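Werside Raceway Resurfacing and Junior Sprint Program
Second progress report to the Clekelside Sports Fund

Period covered: April to July

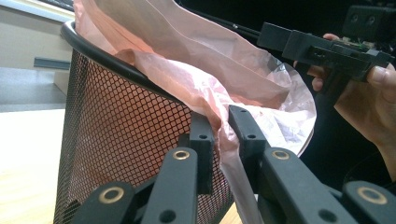 The grant was approved for two pieces of work: repairs to the track surface between the pit exit and Turn 3, and the first season of the junior sprint program. The track repairs are finished. The junior program is running, with two rounds still to go.

Track surface

Trurkeck Paving started on the pit exit in April and worked through to Turn 3 in stages, so that club practice could continue on the short course. The old surface had broken up worst on the inside line at Turn 2, where water sits after heavy rain. That section was dug out to the base and rebuilt. The rest was milled and overlaid as planned.

We lost 7 days to rain in May. The contractor made up most of that by working Saturdays, and the long course reopened one week behind the date in our first report. The final invoice included an extra $3,073 for a drain behind the Turn 2 curb, which was not in the original quote. We paid for it from gate income and are not asking the fund to cover it.

Lap times on the long course have come down a little in most classes. More useful to us, drivers are no longer moving off line at Turn 2 to miss the broken patch – this was the main safety concern in our application. The curb at Turn 3 has settled slightly on the outside edge. Trurkeck has looked at it and will reset it under warranty before the fall meeting.

Junior sprint program

The Rana Junior Sprints opened in May for drivers aged 12 to 16. Two rounds have been held so far. Each one starts with a classroom session on flags and track rules, followed by supervised laps and then timed single-car runs. There is no wheel-to-wheel racing in the first season.

Entries for the first round were lower than we wanted. Several families told us the $1,000 deposit on a loan car was too much to put down at once. We now take it in two payments, and the second round filled.

The loan cars have held up well apart from brake pads, which are wearing faster than we budgeted for. We have moved to a harder pad and will report the cost difference next time.

Timing equipment

The new transponders arrived late and missed the first junior round, which was timed by hand. They are now in use at all meetings. One receiver loop, at the pit entry, drops readings when several cars cross close together. The supplier is sending a replacement.

Next period

Remaining work is the Turn 3 curb, the last two junior rounds and the new receiver loop. We would like to move the unspent part of the signage line to brake parts for the loan cars, and ask for the fund's approval to do this. A revised budget sheet is attached.

Wednesday evening practice is open to fund staff who want to see the new surface in use. Gates open at 5:30 p.m.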